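HRD 431: Game Packaging and Print Design
Unit 6 handout: The box front
Instructor: Nathalie Lachance

Read this before the May workshop. Bring one game box from home, any size, and a ruler.

1. What the front has to do

A box front is read at three distances. Across a store, people get color and shape. At arm's length they get the title and the main figure. In the hand they get the small text: player count, age, playing time, publisher. Most student fronts are designed only for the last one, on a screen, zoomed in. Print yours at full size and tape it to a wall before you hand it in.

2. Square boxes

A square front has no built-in direction. A tall box suggests a standing figure and a wide box suggests a landscape, but a square leaves the choice to you. The two common answers are:

Centered: title on top, picture in the middle or behind it. Easy to read and easy to make dull.

Split: figure on one side, title on the other. The figure needs enough weight to balance the lettering. If the title is long, break it over several lines and check that the line breaks make sense when read aloud.

Card games often use small boxes, so the title can't shrink much before it is lost. Set it first and fit the art to it.

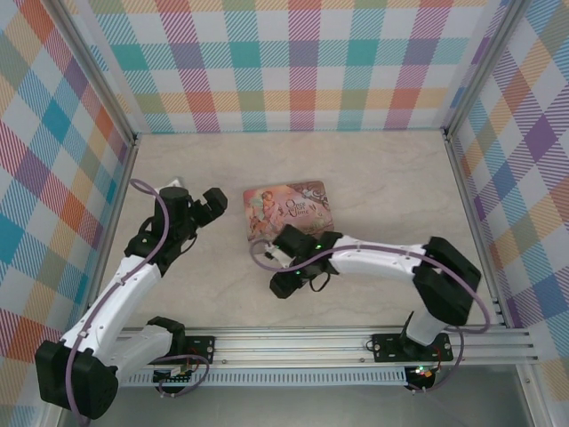

Fig. 6.1. Split layout on a flat square box: storybook figure at left, title "Once Upon a Time" in dark decorative lettering at right.

Look at how the illustration and the lettering in Fig. 6.1 belong to the same kind of book. The colors stay in a narrow warm range of peach, pink and brown, and the long red-brown hair fits within it. Swirling ornaments surround the title. When you use ornament, keep it lighter than the letters or the words get hard to pick out.

3. Color against surroundings

You don't control what your box sits on or next to. Test your front on a plain pale surface and again near a loud pattern. A quiet palette can hold up well in both places if the title has enough contrast with its ground.

For this course, keep the title ink at 70 percent black or darker on any light background. Foil and spot varnish don't count toward contrast.

4. Exercise

Use the Mevirham brief from Unit 5 (story card game, ages 8 and up). Make two fronts for the same square box, one centered and one split. Same title, same figure, same palette. Write a short paragraph on which one you would send to the printer and why.

Hand in flat PDFs with bleed, plus one full-size printout of each. Late printouts go in the tray outside the Fraser studio.

Next unit: box sides and spines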